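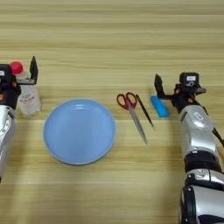 Figure 4. Table set for the tidy-up task, both grippers open.

4. Recording Your First Examples
Inditz Guide, revised September 21, 2019

Now you get to teach! Everything Huliler learns comes from the examples you record in this section, so take your time and enjoy it. The first good set takes 29 examples. A full training run takes 277.

4.1 Set the table
1. Clear the tabletop, then put out the bottle, the plate, the scissors, the pen and the blue block.
2. Stand the bottle upright on the left, within easy reach of the left gripper.
3. Close the scissors and lay them down with the blade tips pointing away from the plate.
4. Move both arms to the ready pose and open the grippers.

CAUTION: Keep your hands off the table whenever the arms are powered. Press Hold before you move an object.

4.2 Record
1. Open Rolel and choose New Example.
2. Type the task in plain words, such as "put the blue block on the plate."
3. Press Record and wait 3 seconds before you move the lead handles.
4. Guide the right gripper to the block, close it, and carry the block over to the plate.

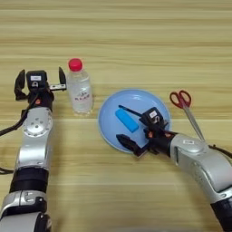

5. Open the gripper fully before you back away. A half-open gripper can drag the block with it, and the system will happily learn that too.
6. Return to the ready pose and press Stop.
7. Mark the example Keep or Discard.

NOTE: Small wobbles are fine – a slow, natural correction is great material. Discard an example if you bump the bottle over or drop the block off the table.

4.3 Change things up
Variety is where Huliler really starts to shine. After every 9 examples, press Hold and shift the objects a little. Turn the block, slide the plate, or swing the pen to a new angle.

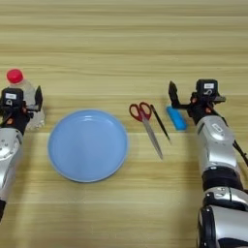
Small changes count, so there is no need to rebuild the whole layout each time. Keep the lighting steady for your first set and save the desk lamp experiments for later.

NOTE: If you adjust a wrist camera, run the Amato camera check again before the next example. Examples recorded before and after the change belong in separate folders.

4.4 Save the set
1. Press Review and play back each example you kept.
2. Select Save Set and enter a name.
3. Wait for the Saved message, then go to Section 5 to start training.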